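Tips from the bench: setting up a small robot arm on an ordinary table

Plenty of you have written in since I mentioned the arm that Nithin Nadar and I have been putting together in the shared workshop (evenings mostly, with far too much tea), so I've gathered up the bits and pieces we've learnt so far.

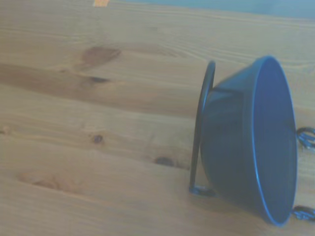
Start with the table, and do take your time over it. A home-built arm is a surprisingly lively thing, and when it swings out to full stretch it will try to walk itself along whatever it's standing on. We clamp ours at two corners with a scrap of old cork mat under each jaw, which spares the wood and stops that horrid creaking. If you're working on pine, go gently with the clamps, as it dents if you so much as look at it!

Next, cables. Leave a good generous loop at every joint, more than seems sensible, then move the arm slowly by hand to each end of its travel before you tie anything down. I used 40 cable ties on my first go and snipped nearly all of them off again the same night. Hook and loop tape is kinder on the wires and on your temper.

For the grip, we tried sponge, bicycle inner tube and the fingers of a washing-up glove. The inner tube won by a mile. Rough it up with a bit of sandpaper, glue it on with contact adhesive and leave it overnight, however keen you are to have a play.

When you come to practising pick-ups, begin with something light and soft, a rolled sock is lovely, and only then go on to metal things with curved sides. Bowls are tricky little beggars. Bring the fingers in at the rim, keep the speed right down, and close them a touch at a time. Kristine Abella suggested marking the resting spot with low-tack tape so you can put things back in the same place each time, and I do wish I'd thought of that in November.

Keep the off switch where your free hand naturally falls, on the side away from the arm. Ours is screwed to a block of beech, and the block needs a bit of felt underneath, so that's next on my list.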